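Repeatable Care: The Case for Publishing Test Methods on Worktop Sealants

15/10/2019

The Vatham trade sheet for impregnating sealants lists a service life for every product on it. It does not list how any of those lives were measured. I have written specifications for interior stone for long enough to have stopped noticing this, and it was only when a client asked me in February what the figure meant that I had to admit I could not say.

My argument is a narrow one. A durability claim for a stone sealant should not be printed on a tin unless the test method is printed somewhere the buyer can read it. I do not ask for the formulation, which is properly the maker's own business. I ask for the stone, the stain, the dwell time and the cleaning cycle.

Take the stone first. Marble is a trade word as much as a geological one. It is sold under that name in material that is dense and nearly closed, in material that drinks oil in minutes, and in veined slabs where the vein and the ground behave differently on the same square metre. A sealant tested on one of these has been tested on one of these. The result may carry over to the others, or it may not, and the buyer is entitled to know which slab the laboratory had on the bench.
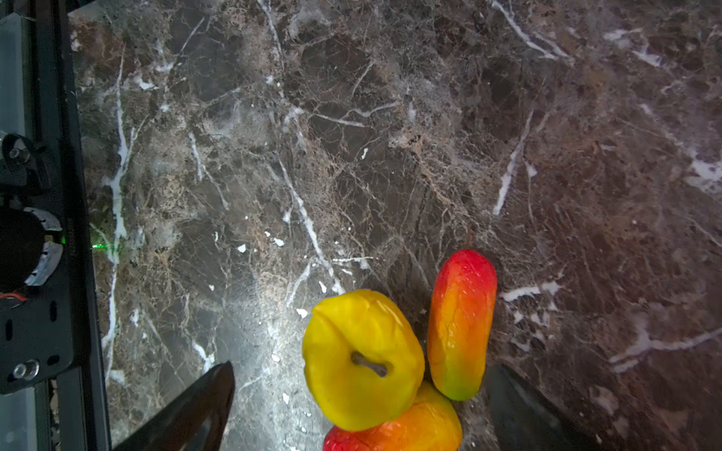

The stain matters just as much. Kirnar, whose data sheet is better than most, states that its solvent-based product resisted staining after 448 cleaning cycles. The sheet names olive oil and coffee. It is silent on acids, and that is a serious gap, as acid does not stain a calcite surface so much as dissolve it. An impregnator sits in the pores and leaves the polish exposed. Lemon juice will etch a sealed marble top in much the same way as an unsealed one. Most complaints I am asked to look at under the heading of sealant failure are etching, and no product in that class could have prevented them.

Then there is the cleaning cycle, where the figures stop being comparable at all. One maker counts a cycle as a single pass with a damp cloth. Another counts a full scrub with an alkaline detergent and a rinse. Keskinen quotes 526 cycles for its water-based range and Kirnar quotes 448 for its own, and a purchaser reading the two side by side will reasonably suppose that the first lasts longer. Without a shared definition of a cycle, the comparison has no content.

The usual objection is cost. A small maker, I am told, cannot afford to test on several stones, and a rule that demanded it would hand the market to the larger firms. I have some sympathy with this, but it answers a demand I am not making. Publishing the method you already used costs a page of text. If the method was a single tile and a drop of oil, the page will be short.
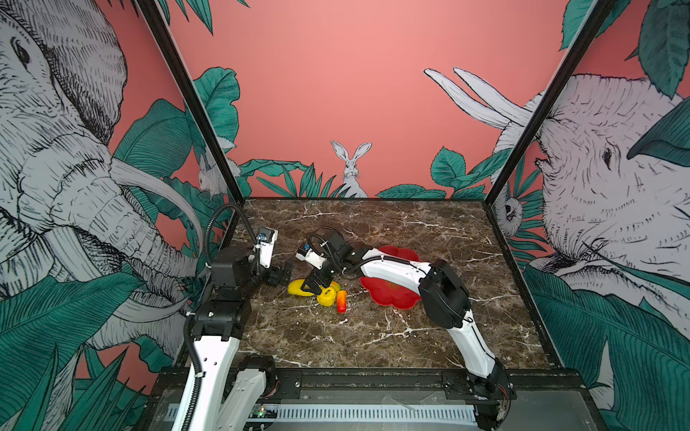
A second objection is that domestic buyers will not read it. Most will not. Fitters will, though, and so will those who write maintenance schedules for hotels and public buildings, where resealing 245 square metres of counter a year too early is a real expense – and resealing it a year too late is a larger one. Information of this kind does not need a wide readership to be useful. It needs to be available to the few who can act on it.

Skulanero already does something close to what I have in mind. Its sheet gives the absorption value of the test stone, the volume of each liquid and the time it was left, and reports around 200 cycles. That is the lowest number in the group. I now specify it more often than the others, because I can tell what it refers to and can adjust for the slab in hand.

There remains the matter of the water drop test, which many installers use to decide when a top needs sealing again. It is quick and does no harm. It also measures repellence at the surface and says little about oil, so a top can pass it and still take a mark from butter. If makers published the dwell times for water and oil separately, an installer could choose a check to suit the room. Until they do, I would ask for both figures in writing before placing an order, and leave the service life column blank in the schedule if they are not supplied.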